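Flusto Grasping Data Project
Progress report to the Maddale Fund, March 2024

Where we are

The grant asks for 3974 usable examples by the end of May. We have 2000, a suspiciously round number that we checked twice. Another 817 were recorded and then thrown out, most of them because the operator's start mark and the arm's log disagreed about when things began. We sided with the log.

What we collect

Each example is one attempt by a person, driving the arm by hand controller, to pick up a soft item and put it somewhere else. Soft items were your reviewers' suggestion. We have forgiven them – cloth and plastic wrap fold differently every time, and the learning system needs to see a great deal of that before it stops treating every wrinkle as news.

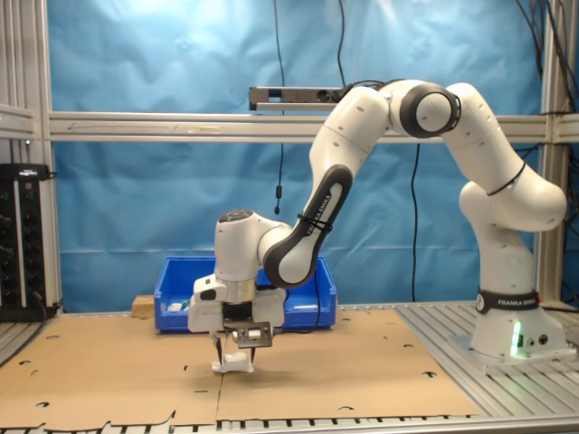
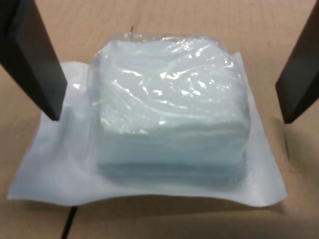
Collection at the Gultville bench: the Franka arm over the cardboard work surface (first picture) and the gripper fingers open on either side of a bag of gauze (second picture).

What slowed us down

We lost 9 working days to the move from the old building. The labeling tool from Limsakul arrived on time and worked the week after. Operators also got too good: by February their grasps were so alike that the model learned one approach and stuck to it. They now have written instructions to vary the angle, and have taken to them with mixed grace.

Next period

We plan to run two shifts and add clumsier starting positions. Spending is within budget except for gauze, a line we did not think to include. A request to move funds from travel is attached.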